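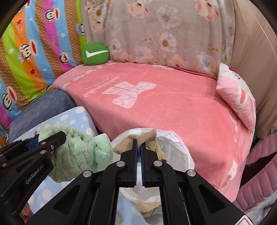 ## Blanket swap is back at Prundow Hall

If your closet is anything like mine, you have blankets in there that haven't seen a bed in years. So I was pretty happy to hear that the Dreda blanket and bedding swap is coming back in September! Last year 811 pieces changed hands, and I went home with two more than I brought (oops).

I stopped by during setup and had a good look at the fabrics. The pink plush with the big white bow is my favorite, though I know a few kids who'd fight me for the cartoon monkeys on those bright stripes. There's a floral one too, much calmer, with pale pink and light blue flowers, and I could see that going to a guest room.

Doors open at 9 in the morning and the swap runs until 2. Bring clean blankets, sheets or cushions, get a ticket for each, and trade them in for whatever you like. Families on Lei Street can leave theirs at the Stelesia laundromat the evening before.
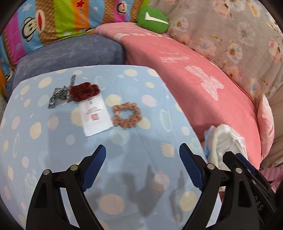
Small stuff gets its own table this time, and I think that's overdue. Last year the hair things and ribbons got buried under quilts, and I dug for ages to find one headband. I'm already eyeing the fuzzy dark red scrunchie with the patterned bow, and the plain tan one would go with just about everything I own. Small items are one ticket for two.

The hall has room for 63 tables and 14 are still open, so sign up at the front desk if you want one.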